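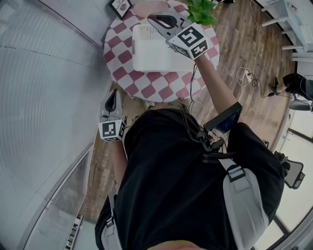
Mesa redonda com toalha axadrezada em vermelho e branco.

Skilari reabre a sala de chá de Skidton com nova carta e horário alargado

A Skilari anuncia a reabertura, em abril, da sala de chá de Skidton, instalada num edifício de 1896 junto à antiga estação. O espaço esteve encerrado durante 14 semanas para obras de renovação da cozinha, da instalação elétrica e do pavimento da sala principal.

A intervenção foi entregue ao ateliê Bilyk, que manteve as portas interiores, o balcão e os azulejos da entrada. As janelas viradas para a rua foram restauradas e receberam vidro duplo. A cozinha, que antes ocupava uma divisão nas traseiras, passou para o piso térreo e tem agora ligação direta à sala. O investimento total foi de 189 mil euros, suportado por capitais próprios da empresa.

A nova carta inclui chás pretos, verdes e infusões de ervas, fornecidos pela Sidus, além de bolos e pão de fabrico diário. Ao almoço passam a ser servidas sopas e três pratos quentes, um deles sem carne nem peixe. Os preços dos chás mantêm-se iguais aos praticados antes das obras – o bule para duas pessoas continua a ser vendido com uma fatia de bolo incluída.

O horário também muda. A sala abre às 8h00 e encerra às 20h00, com serviço de almoço entre as 12h00 e as 15h00. Até agora, a abertura fazia-se apenas ao final da manhã. Na época alta, entre junho e setembro, o encerramento passa para as 22h00.

A equipa anterior regressa na totalidade e foi reforçada com 3 novos postos de trabalho, dois na cozinha e um no atendimento. As candidaturas para trabalho de verão abrem em maio e devem ser entregues ao balcão.

O piso superior fica disponível para aniversários, reuniões e pequenas apresentações, mediante reserva com uma semana de antecedência. O acesso faz-se por escada; para grupos que incluam pessoas com mobilidade reduzida, a Skilari reserva mesas no piso térreo, onde existe agora uma casa de banho adaptada.

Os vales de oferta emitidos antes do encerramento continuam válidos até ao final do ano e podem ser usados em toda a carta, incluindo os almoços.

Sobre a Skilari
A Skilari explora salas de chá e pastelarias em edifícios antigos recuperados. A sala de Skidton foi o primeiro espaço aberto pela empresa.

Contacto para a imprensa
Gabinete de comunicação da Skilari, Skidton. Pedidos de informação e de imagens são atendidos nos dias úteis, entre as 9h30 e as 17h00.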